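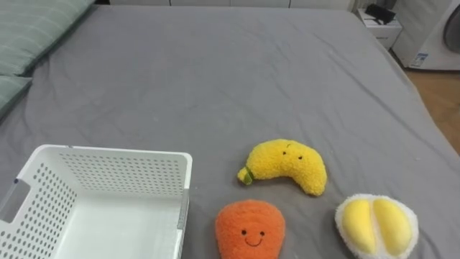 Surely a machine can put a few soft toys in a basket by now, went one comment under my last page, and if it can't do that then what on earth is all the fuss over? Fair enough! I've been chewing on that ever since, and the best reply I can give is a way of finding out for yourself. So this is how I run a toy tidy-up test with a robot arm, on a made-up bed, with ordinary things.

You'll want an arm with a hand that can close on something squashy, a light basket, a few plush toys of different shapes and a plain sheet. I write everything down on a MacRitchie sheet, a one-page score form that a group in Tenholm passed round last February and that I've scribbled on ever since. A notebook does the job too.

## 1. Get the bed ready

Pull the sheet fairly flat but don't iron it. A few creases are good for the test, as a real bed has them and the hand has to cope with fabric that moves when you touch it. Leave the pillows on. I used to clear them away and all I learned was how the arm does on a bed with no pillows, which is a bed I don't own.

Pick a basket with holes in the sides if you've got one. They're the sort of thing people keep toys in, and the rim and the gaps give the arm something to bump against. Set it down at a bit of an angle. Straight-on is too kind.

## 2. Choose awkward toys

Round ones roll away (slightly, but enough). Long curved ones are worse, because where you grab them decides how they hang. I like a plush banana for that. Then something wide and lumpy, like a split-open durian, and something small with a fluffy coat that hides where the toy really ends.

Fluff matters more than I expected. The fingers have to push through it before they meet any stuffing, and if you've set the grip too gently the whole thing slides out on the way up.

## 3. Do the easy goes first

Start with a toy close beside the basket, well within reach. Let the hand come down, close, lift, move over and let go. Write down each go as one of these:

- went in with no help
- went in after I nudged something
- didn't go in

Keep your own hands behind your back. I mean it — the urge to straighten the basket is dreadful.

Last month I did 238 goes over several evenings. In 19 of them I had to nudge something, and in 13 the toy didn't go in at all. The rest were fine. I was pleased, and then I looked at the clock: the slow goes took 29 seconds for one toy. A toddler could have emptied the basket again by then.
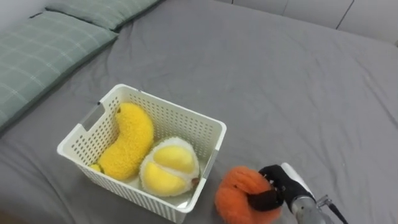 ## 4. Make it harder, one change at a time

Once the easy goes are dull, change one thing. Move the basket further off. Turn a toy face down. Put one toy half under another. If you change everything at once you won't know what tripped it up, and you'll be staring at your sheet at eleven at night with no idea which column to blame (ask me how I know).

The change I'd try first is a basket that already has things in it. A toy dropped on top of another toy can sit proud of the rim, and then you have to decide whether that counts. I say it counts if it stays put when the arm moves away. The Janditz people, who run a small repair bench and test their own grippers, only count it if every toy is below the rim. Either rule is fine, just don't swap halfway through.

Watch the hand on its way out as well as on its way in. Fingers that have just opened can still drag a bit of plush along with them.

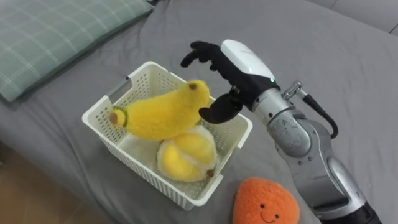 **Does the arm need to know what each toy is?**

For this job it mostly needs to know where the toy is and where it can get hold of it. Names start to matter when you ask it to sort, say fruit in one basket and bears in another.

## 5. Try a long toy held by one end

I save this for last as it's my favourite. When a curved toy is gripped near one end, the other end droops, and the droopy bit is what catches on the basket. The lift looks perfect and then the tail lands over the side.

Two things have helped me:

1. Raise the height the arm travels at before it moves sideways. On my old Otov controller that's a single setting.
2. Aim the middle of the toy at the middle of the basket, and forget where the fingers are.

If it still catches, try a grip nearer the middle and mark the change on your sheet. 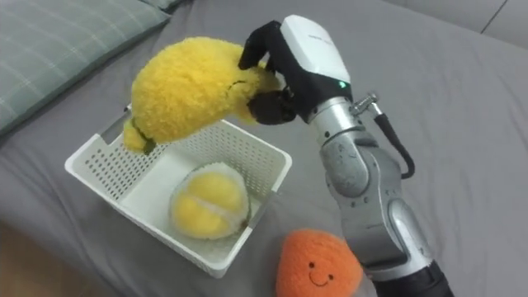 **Would I let it tidy the bedroom on its own yet?**

I'd let it do the toys on the bed while I'm in the next room. The floor, the socks and anything with a hard edge are still my job, and I haven't written the test for socks yet.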